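September 2025
By a staff columnist
3 min read

I have owned 4 pairs of insoles that promised to fix my feet. My feet are the same as ever. The latest pair, from Vestent, cost me 50 dollars and came with a leaflet on "alignment" that never said what was being aligned with what.

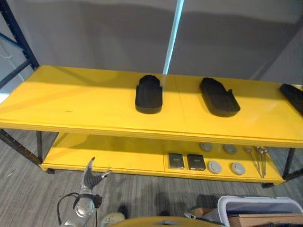
The sellers love a survey. Sirlow says it asked 3243 customers whether they felt better after seven days. Fine, but people who have just paid for something tend to feel better for a week. I'd like to know how they felt in month six, and whether the unhappy ones bothered to answer.

I don't doubt that some people need a proper insert, fitted by someone who has looked at how they walk. A rack at the drugstore hasn't looked at anybody. 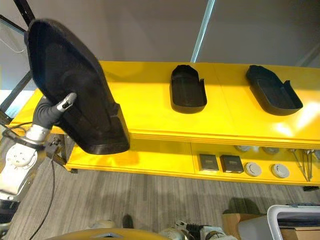 A black molded tray, with yellow shelving behind.

Ondudari now offers a subscription, with new soles every October. Old foam does go flat, I'll give them that. But my shoes wear out too, and I buy the next pair when I see the hole. Until one of these firms prints its refund numbers next to its survey, I'm keeping my money.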